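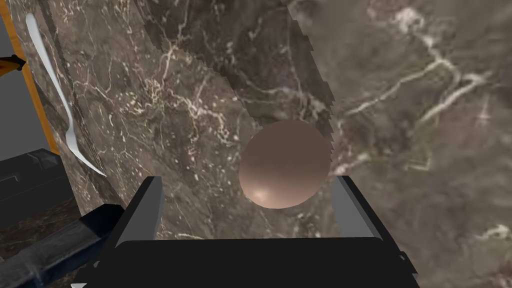

Turus to Open Tulham Site for Public Robotics Demonstration Day

Share 96 | Comments 2

TULHAM, 2020-05-18 – Turus, a developer of software for robotic handling, will hold an open day at its Tulham site next month. Visitors will be able to watch the company's engineers run robot arms in simulation, see the same control software running on a physical arm, and try a number of handling tasks for themselves at a workstation.

The open day is the first the company has held since moving to Tulham. It is free of charge, and places must be booked in advance. Turus is holding the event together with Vallis, which makes the arm used in the live part of the program, and Domínguez, a supplier of kitchen and catering equipment that has been testing the software for sorting and putting away tableware.

The program is built around the problem of picking things up. Industrial robots have handled identical parts in fixed positions for decades. Handling mixed objects in no particular order is harder, and household and catering items are among the more difficult cases. A fork lying flat on a counter offers a gripper very little to hold. A ball can roll when one finger touches it before the other. Bowls and cups vary in weight and wall thickness, and many are shiny enough to confuse a depth camera.

Turus develops its software mainly in simulation. A simulated kitchen counter can be reset in a moment, and nothing is broken when an attempt fails. Surfaces, lighting and the position of objects are changed from one run to the next, so that the software does not come to depend on one particular counter or one particular lamp. Patterned stone surfaces such as marble are used often in these runs. Veins and blotches in the stone can be mistaken for the edges of objects, and a system that copes with them tends to have less trouble with plain surfaces.

In April the company completed a test series of 3814 simulated picks. Of these, 1186 involved round objects, which the engineers treat as a separate group. The remaining attempts covered cutlery, cups, small boxes and packaging. Results from the series will be shown at the open day, including the failed attempts, with engineers on hand to explain what the software did in each case and what has been changed since.

"People who have only seen finished videos of robots get a narrow idea of the work," the company said in a statement. "Most of our day is spent looking at picks that went wrong and finding out why. We want visitors to see that part too. It is the part we know the most about."

What visitors will see

The day is divided into morning and afternoon sessions with the same content. Each session begins with a short talk in the main workshop, followed by a tour in small groups.

At the simulation desks, engineers will run handling tasks on large screens, with the view from beside the gripper shown next to a wider view of the counter. Visitors may ask for objects to be moved, swapped or turned, and watch how the software responds. They may also take over the controls and guide the gripper by hand with a small joystick. The company advises that this is more difficult than it looks, in particular the last inch before the fingers close.

In the test cell, a Vallis arm with a two-finger gripper will carry out a sorting task on a counter supplied by Domínguez. The task is to separate cutlery from other tableware and place it in trays. The cell is fenced, and visitors will watch from behind the barrier. Demonstrations in the cell start on the hour and last 20 minutes, with time for questions afterward.

A third area deals with grippers and fingertips. It includes soft and hard finger pads, fingers of different widths, and a number of worn parts taken from earlier tests. These can be handled. Staff from Vallis will be present to discuss how a gripper is chosen for a given job, and what it costs to maintain one over a year of daily use.

Domínguez will have a stand near the entrance with information on its trial. The company has been looking at whether a robot can take over part of the sorting work after dishwashing in large kitchens. The trial is at an early stage, and no decision has been made on a product.

For schools and local businesses

Part of the morning session is reserved for students from schools and colleges in the Tulham area. Teachers can request a worksheet on friction, force and grip, written for grades 8 through 10, when they book. There will also be a table with information on summer placements and on technician jobs at Turus. The company is looking for people with a background in electronics, machine maintenance or programming – a college degree is not required for all positions.

Owners of small businesses who are thinking about automation can book a 15-minute talk with an engineer in the afternoon. They are asked to bring a description of the task they have in mind and, where possible, a few of the items to be handled.

Practical information

Each session is limited to 96 visitors. Current health guidance will be followed on the day, group sizes on the tour will be kept small, and face coverings are required indoors. Joysticks, tables and finger samples will be cleaned between groups. If the guidance changes and the event cannot go ahead as planned, everyone who has booked will be told by email and offered a place at a later date.

Children under 12 must be accompanied by an adult. The ground floor is step-free, and all parts of the program take place there. Parking is available behind the building. Photography is allowed at the simulation desks and the gripper tables, but not in the test cell.

Bookings can be made through the events page on the Turus website, where the exact date and session times are listed. Visitors who need an interpreter or other assistance should note this on the booking form.

About Turus

Turus develops control and simulation software for robot arms that handle mixed objects. Its customers work in catering, packaging and light assembly. The company is based in Tulham.

Press contact

Members of the press who wish to attend should write to the Turus press office before booking. Interviews with engineers can be arranged for either session, and footage of the simulated test series is available on request.

Share this release | 96 shares | 2 comments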